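Search this site Go
Print this page | E-mail this page

Handout 5: Making a Winter Door Wreath
12/13/19, by Marion Farquharson

Read these notes before the practical. Bring secateurs, gloves and an old sheet.

The base
We use a wire ring packed with moss. Tie on the reel wire, lay a handful of moss against the ring and bind it every couple of inches, pulling firmly. Don't cut the wire until you have gone all the way round. A slack base will drop its greenery within a week.

Greenery
Cut stems to the length of your hand. Make small bunches of spruce, ivy and bay, and lay each one over the stalks of the last. Keep to one direction. Holly goes on near the end, as it is hard to work around.

Decoration
Dried orange slices need a low oven for nearly 5 hours. Turn them twice. Cones are wired round the lowest row of scales, with the ends twisted into a leg and pushed through the moss. Ribbon should be cut longer than you think and trimmed once the bow is tied.

Hanging
Hang from a loop of doubled wire. Mist the back every few days in December. Wreaths kept indoors dry out quickly and must stay clear of candles.

For next time: sketch a table centrepiece using no more than 2 kinds of foliage.

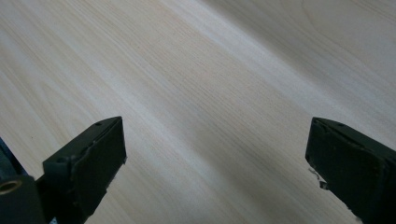
Cameron Nisbet: I soaked my moss overnight and it was far too heavy for the hook. Half an hour in a bucket was plenty the second time.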